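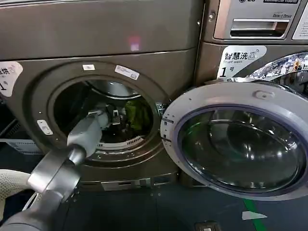 How does a robot learn to do the washing?

A robot does not know what a sock is. At Skikero, a team is teaching robots to do everyday jobs by showing them lots of examples. The project is called Alance, and it began in September.

One example is one go at a job. A person steers the robot's arm while cameras film what happens. At the same time, a computer saves how each joint moved. The film and the movements are stored together, so the computer can match what the robot saw with what it did.

For the laundry job, the team has saved 2,960 examples so far. Each one lasts 24 seconds.

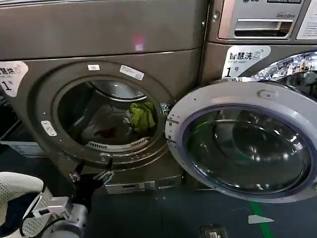
Why does the robot need so many examples?

Clothes never land in the same shape twice. A shirt might be flat, twisted or squashed into a ball. If the robot had only seen flat shirts, it would get stuck when it met a twisted one.

Some examples go wrong. The gripper might close too early and miss the cloth. People check every recording and write a label on it, such as "picked up" or "dropped". The team took out 93 recordings because the film was too dark to use. 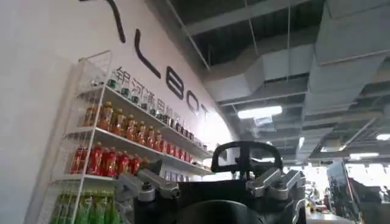
Next, a computer program called Produnard studies the examples and looks for patterns. After that the robot has a go with no one steering. When it makes a mistake, the team records more examples of the part it found hard.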